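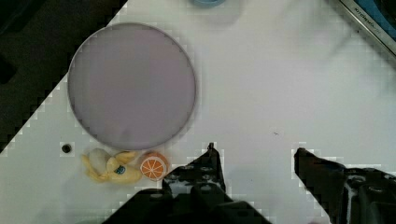
搬家一个多月以后

2021年1月25日

搬到Carrilho小区是12月中旬的事，到现在纸箱还剩几个没拆，堆在阳台门后面。之前说过要写一篇搬家的记录，一直拖着，今天下班早，把还记得的写一写。想到哪写到哪，顺序不一定对。

先说为什么搬。原来的房子住了四年多，房东要收回去给亲戚住，提前打了招呼，态度也客气。我本来以为可以慢慢找，结果看了几个周末都没有合适的。要么离地铁太远，要么厨房窗户对着别人家的空调外机。有一套什么都好，就是楼下开了家烧烤店，中介说冬天不怎么营业，我晚上自己又去了一趟，坐得满满的。

Carrilho这套是在业主群的转租信息里看到的，没经过中介。六楼，有电梯，电梯很慢。房子朝东南，上午光线好，下午三点以后就暗了。面积比原来小一点，但是多一个储物间，虽然只能站进去一个人，放吸尘器、熨衣板、行李箱刚好。当时看中的主要就是这个储物间。另外物业费包在房租里，每个月比之前多出300块，算上通勤省下来的时间，我觉得可以接受。

签合同之前做了几件事，都是上一次租房吃亏以后学的。水龙头全部打开放了一会儿，看下水快不快；马桶冲了几次；每个插座用手机充电器试了一遍，卧室有一个不通，写进了合同附件；窗户一扇一扇关上，听外面的声音。热水器没法当场试，问了前一个租客，说冬天水温够，就是要等。住进来以后发现确实要等，早上从打开到出热水，够我刷完牙。

上一次退房的时候，为了墙上的钉眼跟房东来回说了很久，所以这次把屋里原有的痕迹都拍了照片发给房东，让对方回了一句收到。墙角的裂纹、地板翘起来的一小块、冰箱门上的凹痕，一个都没漏。房东可能觉得我啰嗦，不过也没说什么。

然后是收拾东西。

我对自己有多少东西完全没有概念。原来的房子柜子多，塞进去就看不见了。真正开始往外拿的时候，一个晚上只收完了一个书柜的下半截，地上已经没有地方走路。第二天晚上换了个办法，先不装箱，只做一件事，把肯定不要的挑出来。这个办法好一些，至少脑子不用来回切换。

挑出来最多的是各种说明书和盒子。手机盒、路由器盒、耳机盒，一直觉得以后卖二手的时候用得上，结果里面好几样东西本身早就坏了扔了，盒子还在。说明书也是，有一本电饭煲的，那个电饭煲是我刚工作时买的，已经换过两轮了。这些直接拆平，捆起来送到楼下。

衣服比我想的好处理。两年没穿过的拿出来试一遍，试的时候大多自己就有答案了。有一件灰色大衣犹豫了很久，版型还可以，里衬破了。拿去裁缝铺问，换里衬的价钱快赶上一件新的普通外套，想了一晚还是换了，现在正穿着。剩下的洗干净装了三大袋，投到小区门口的回收箱。回收箱的口开得很窄，冬衣要一件一件往里塞，我在那里站了很久，手都冻僵了。

书是最麻烦的。我不算爱买书的人，可是住得久了也攒下不少，加上以前单位发的、别人送的、杂志社寄错了又懒得退的。先在Naten上挂了一批。Naten是本地的一个二手平台，可以整单打包卖，按重量算价，也可以一本一本自己标价。我一开始自己标价，拍照、写品相，弄了一个周末，卖出去几本，其中一个买家要求我拍内页有没有划线，拍完又说不要了。后来没耐心了，剩下的全部按重量走，上门来收的师傅拎了一下，说不用全拆开看，过秤，付钱，五分钟就结束了。

钱确实很少。但是看着书柜空下来，心里松快不少。留下来的大概是当初的三分之一，标准也说不清楚，有几本根本不会再看，就是舍不得。一本旧的地图册，里面的公路已经对不上了，翻开来有一股樟脑味，还是装进了箱子。

旧信和票据单独说。我有一个饼干铁盒，里面是上学时的信、火车票、电影票，还有一些不知道为什么留下来的收据。打开以后就坐在地板上看，看了一个多小时，腿麻了才起来。有些票是热敏纸的，字已经全没了，一张白纸，也想不起来是哪一场。白纸扔了，有字的留下。如果家里有这类票据，想留的话最好早点扫描或者复印，别的纸放二十年也没事，热敏纸几年就没了。

再说搬家公司。问了三家，报价的方式都不一样。一家按车，一家按箱子数量，还有一家叫Argate，先派人上门看，看完给一个总价，写在单子上，当天不再加。我选了Argate，价钱是中间那档，图的是不用在搬的当天讨价还价。以前有一次搬家，车开到一半师傅打电话说楼道窄要加钱，东西都在人家车上，只能答应。

上门看的时候对方问得很细：有没有钢琴，有没有超过一米八的镜子，冰箱几门，床能不能拆，新旧两边电梯能不能占用，要不要提前跟物业登记。最后这条我没想到。第二天去问，Carrilho的物业真的要登记，搬家只能在上午九点到下午四点之间，还要交押金，搬完检查电梯里没有磕碰再退。要是没问这一句，当天肯定要被拦在门口。

箱子是搬家公司提供的，用完可以还，每个退一点钱。我要了15个大的，不够，后来又加了一次。打包的几点经验：

书要用小箱子装，这个人人都知道，但是真正装的时候还是会往大箱子里放，放到一半发现抬不动，再拿出来。我就是这样。

碗盘竖着放，中间夹报纸。平着摞容易裂。我这次盘子一个没碎，碎了一个玻璃量杯，是自己临走前放在窗台上碰掉的，跟搬运没关系。

箱子上只写“厨房”没有用。我写了好几个“厨房”，到了以后要找炒锅，拆了三个才找到。后来的箱子就写具体一点，比如“锅、砧板、油盐”，写在侧面，别写在顶上，摞起来以后顶上看不见。

第一晚要用的东西单独装一个袋子自己拎着：床单、毛巾、牙刷、充电器、换洗衣服、卷纸、一把剪刀。剪刀特别重要，所有的箱子都要它。我把剪刀装进了箱子，第一个箱子是用钥匙划开的。

螺丝和小零件装进自封袋，用胶带粘在对应的家具上。这一条我做到了，床装回去很顺利。书架没做到，少了一颗层板托，现在有一层是斜的，垫了一块叠起来的硬纸板。

搬的那天早上下了一点小雨，七点半师傅就到了，来了三个人。他们干活很快，基本不说话，我想帮忙反而碍事，就站在门边看着电梯。旧房子搬空以后显得特别大，说话有回音。墙上原来挂日历的地方有一块颜色浅一点的方形。水表电表抄了数，拍照，电表最后三位是806，发给房东，把钥匙放在厨房台面上，关门。我以为自己会有点难过，当时脑子里想的却是物业四点钟截止，一路催着走。

下午两点多全部搬完，押金顺利退了。师傅走以后我坐在箱子上吃了一个早上买的面包，然后开始装床。

头一个星期主要是适应厨房。原来用燃气灶，这边是电陶炉，牌子叫Zurkden，以前没听说过。刚开始很不习惯，升温慢，关掉以后余热又很久，煎鸡蛋总是底下老了上面还没熟。试了几天以后摸到一点规律：炒菜提前开火把锅烧热再下油，焖和煮可以提前几分钟关，靠余热。鸡蛋改用小火盖盖子，也还行。爆炒基本放弃了，青菜改成焯水以后拌，反而吃得多了。面板要趁还有一点温度的时候擦，完全凉了就很难擦掉，糖和汤汁溢出来尤其麻烦，我用刮刀刮过一次，刮了半个晚上。

冰箱比原来的小，冷冻只有两个抽屉。以前习惯一次买很多肉分装冻起来，现在放不下，只能少买勤买。好在楼下走几步就有菜店，早上六点多开门，傍晚青菜会便宜一些。店里的豆腐是附近作坊送来的，下午常常已经卖完，想吃要赶早。

桌子的位置换了三次。一开始放在客厅靠墙，吃饭可以，白天在家干活的时候背光。后来挪到窗边，光线好了，可是暖气片在旁边，坐久了一边腿很热，另一边没感觉。现在斜着放在两者中间，看上去不太整齐，但是用起来最舒服，打算就这样了。

噪音方面，晚上很安静，早上楼上有人五点多起床，拖椅子的声音很清楚，持续几分钟。头几天每次都醒，现在有时候醒有时候不醒。没有上去说，毕竟时间短，也算不上多大声。电梯井在卧室另一侧，晚上有人回来能听见嗡的一声，这个倒是很快就不注意了。

迁地址是另一件琐碎的事。银行、医保、公司人事、快递软件、外卖软件、几个网店，每个都要改一次。我列了一张单子，改完一个划掉一个。还是漏了，有一箱橘子寄到了旧地址，房东的亲戚帮我收下，打电话让我去拿，我去的时候给他们留了一半。旧地址最好在各个软件里直接删掉，只是新增一个的话，下单手快了很容易点错。

宽带移机也拖了一阵。打电话预约，说三个工作日，到了那天师傅来看，说弱电箱里没有空的端口，要再等。前后等了一个多星期，那段时间用手机热点，流量用得很快，视频基本没看，倒是把留下来的书看完了两本。一本是讲河道治理的，比想象中有意思，另一本是小说，结尾没太看懂。

花费大概记了一下，细账就不列了，搬家公司占大头，其次是窗帘。旧窗帘的尺寸不对，短了一截，晚上对面楼的灯会照进来。网上买的成品帘又长了，拿去改，来回运费加改边的钱，还不如一开始就去店里量好定做。灯泡也全部换过，原来的太白，晚上坐在屋里像办公室。

植物搬过来四盆，目前三盆没事。文竹掉叶子掉得厉害，可能是暖气太干，我把它移到卫生间门口，每天喷一点水，最近好像停住了，底下冒出来一根新的，还很细。绿萝怎么放都行，不用管。

储物间用了一个多月，比预想的有用，也比预想的乱。最开始只是吸尘器和行李箱，后来没地方放的都往里放，门快要关不上了。下一步要在里面装两层搁板，墙是什么材质还没弄清楚，敲上去声音有点空，不敢随便打眼，先问过房东再说。也看过那种顶天立地的伸缩杆架子，不用打孔，就是不知道承重怎么样，有用过的可以留言告诉我。

阳台门后面那几个箱子，一个是冬天用不上的风扇和凉席，不用拆。一个写着“杂”，我一直没想起来装的是什么，一个多月没用到，按理说可以不要了。另外两个是相册和老唱片，等搁板装好再放。

过年不打算回去了，车票已经退掉，手续很快。家里寄了香肠和腊肉过来，这次地址写对了。抽屉装得满满当当，最近几天要抓紧吃。周末准备把“杂”那个箱子打开看看，再去买两颗层板托，先把书架修好。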